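Eighteen months into running the tea and coffee side of Renden, a small shared kitchen and shop on the ground floor of an old print works, its manager has strong views about spoons.

"People will bring back a mug," she says. "They won't bring back a spoon. We bought 85 teaspoons when we opened and by December we were down to 47. They go home in lunch boxes, they go in the bin with the yoghurt pots."

We are sitting at the end of the long counter, where she does the ordering. The kitchen serves the upstairs workrooms as well as people who come in off the street, and it gets through a lot of coffee between eight and ten in the morning. She drinks hers black and lets it go cold while she talks.

Her answer to the missing spoons was to stop buying plain ones. The replacements have coloured handles, which show up in a bag or on a desk. She was not keen on the look of them at first. "I thought they were a bit nursery school. But I can spot one across the room, and so can whoever walked off with it."

The other change was where the spoons go once they have been used. Before, they were left flat on the table and every table had brown rings and sticky patches by eleven. She tried saucers, which doubled the washing up, and then a jar of water, which she calls "horrible, like a paintbrush pot". What she settled on came out of an offcuts box.

"Two bits of wood. One under the bowl, one under the handle. That's all it is."

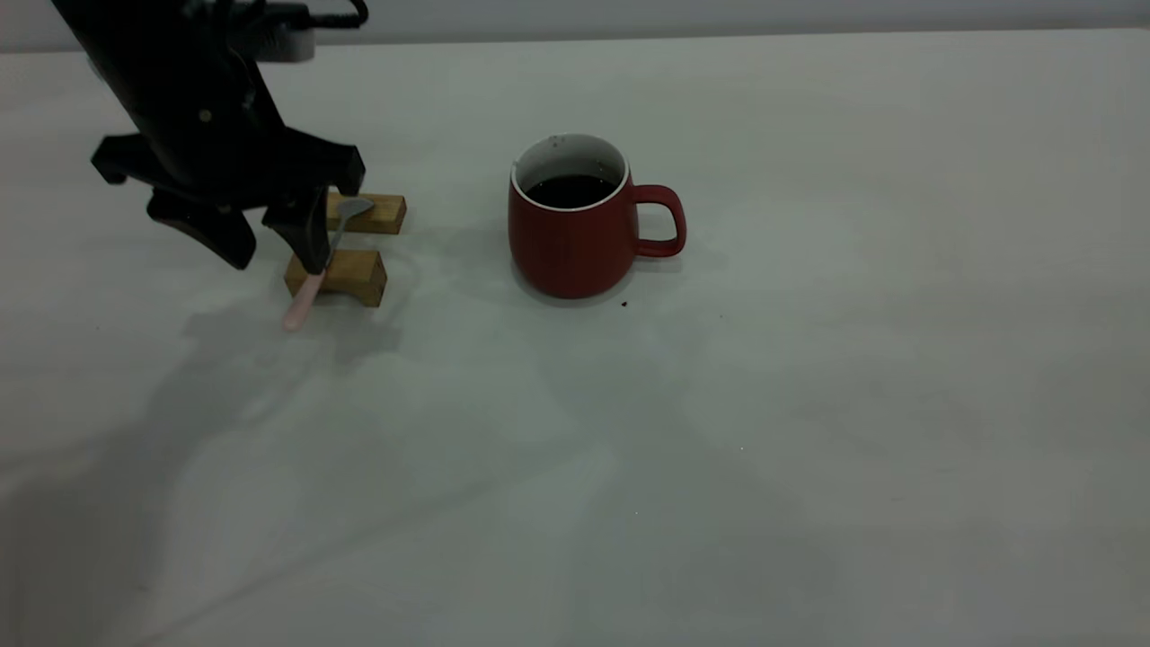
A spoon on its two wooden blocks, with a mug of black coffee.

The blocks are small enough to close a hand around. She sands them herself, on Jõgi paper, which she buys by the roll, and rubs them with a little food-safe oil. She leaves them separate on purpose. "I had a go at gluing a pair to a base, and the gap was wrong for half the spoons. Loose, you just push them nearer or further apart."

Does the wood stain? "Of course it stains. You turn it over. When all the sides have gone I sand it again, and when it gets too small it goes on somebody's stove."

She has had requests from customers who want a set for home, and sells them by the till in paper bags for two pounds a pair. A friend suggested putting them on Jumia for her cousins abroad to order. She laughed about the postage and left it there.

The mugs are a separate subject. Most came from Gevadham, a pottery that was clearing its shelves, and she took what colours they had. The red ones are the favourites and get chosen first every morning. She would like more of them, though the pottery has stopped making that glaze.

"I've got a few put by in the cupboard. I'm not saying how many."

For the summer she wants to move the milk to the other side of the kettle, so that people stop reaching across each other, and to find a better place for the sugar. The spoons she considers more or less sorted. At the last check she was missing two.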